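Last updated: August

Back from the allotment at a quarter past seven with dirt up to my elbows and a bag of beans so heavy the handle has stretched. I'm writing this at the desk with my feet in a bowl of cold water, which is the only sensible way to spend an evening in August.

So, the beans. I know I said in spring that I'd plant fewer this year. I had a whole speech about it. And then the seed swap happened and I came home with Puroditz, which I'd never heard of, a flat green one with purple freckles, and Trosilitz, which is a climber and climbs like it's being chased. I put in 14 poles. I should have put in six. The Trosilitz has gone over the top of the poles, across the string and into the plum tree next door, and this morning I was standing on an upturned bucket picking beans out of somebody else's plum tree and hoping they'd sleep in.

They didn't sleep in. It was Jagadeesh Joseph, who took over plot 33 in the spring, and he came down the path with his coffee and watched me for a good while before he said good morning. I offered him half of whatever I could reach. He said he already had more beans than he could eat, but he'd trade me for plums once they were ripe, and could I please get off the bucket, it was making him nervous. I like him. He's put his onions in rows so straight they make mine look like I threw them from a moving car (I more or less did).

We got to talking about water. The hose on our side has been dribbling since July and he thinks the problem is the joint by the compost bays, the one that was patched with tape two summers ago. I said I'd always thought it was the pressure. We went and looked and he was right, there was a green slimy patch under the joint and a very happy toad living in it. We left it alone for today because neither of us had a wrench. Also the toad. I'll bring the big Schwerdtfeger wrench tomorrow, the one from Dad's toolbox with the chipped red handle, and I suppose we'll have to find the toad a new puddle.

The tomatoes are a mixed bag. The ones by the shed are gorgeous, all leaning and splitting and smelling the way they're supposed to. The ones at the far end have got brown patches on the lower leaves and I spent a long time turning them over and telling myself it's just the heat. I took off the worst leaves and put them in the trash instead of the compost. If it's blight I'll know by the end of the week and I'll have to make a lot of green tomato chutney in a hurry, and I still have jars from the last time I made a lot of green tomato chutney in a hurry. Two of them are holding the closet door open.

I ate my lunch on the step of the shed. Cheese and pickle, a peach, the last of the ginger cookies. It was too hot to do anything sensible after that so I did a dumb thing and started digging over the old strawberry bed, and I got maybe a third of the way before I had to go and sit in the shade with my hat over my face. I could hear somebody's radio, and a wood pigeon going on and on, and I think I fell asleep because when I looked up the shade had moved off me and my left shin was pink. It's still pink. It's in the bowl of water with the rest of me.

Took the 302 bus home. It was packed, and a little girl across from me wanted to know what was in the bag, so I gave her a Puroditz bean to look at. She counted the freckles out loud for four stops. Her mother said she wouldn't touch a bean at home, and I said well, these are raw, she really shouldn't eat that one anyway, you have to cook them properly first, and then I worried I'd sounded bossy. The kid put it in her pocket. I bet it goes through the wash.

Now I have to decide what to do with all of these. Freezing is the obvious thing but the freezer is already full of last month's beans and a loaf I keep forgetting. I could do the salted ones in the big crock, the way Grandma did, layer of beans, layer of salt, a plate on top and a rock on the plate. I remember her kitchen at Pavunent smelling of it all through September, and how we used to complain! I'd give a lot for a bowl of those beans now, with potatoes and a bit of bacon. I've got the crock. I've got the salt. I don't have the right rock, but there are plenty down by the compost bays, and I'll be there with the wrench anyway.

Things to take tomorrow, before I forget: wrench, roll of tape in case, the sharp scissors, sunscreen (SUNSCREEN), something for the toad to travel in, a couple of jars of chutney for Jagadeesh if I can get the closet door to stay open some other way. And the long ladder is in the site shed, so I can ask for the key and leave the bucket out of it.
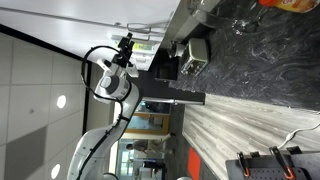
I also want to save seed from the Puroditz this time, and that means leaving the best pods on and not picking them, which I'm terrible at. I've tied a bit of red wool around the ones I want to keep. I did the same thing last year with the peas and then picked them anyway, wool and all. Okay, the water in the bowl has gone warm. Bed.

Contact | Copyright, all entries and recipes my own | Back to top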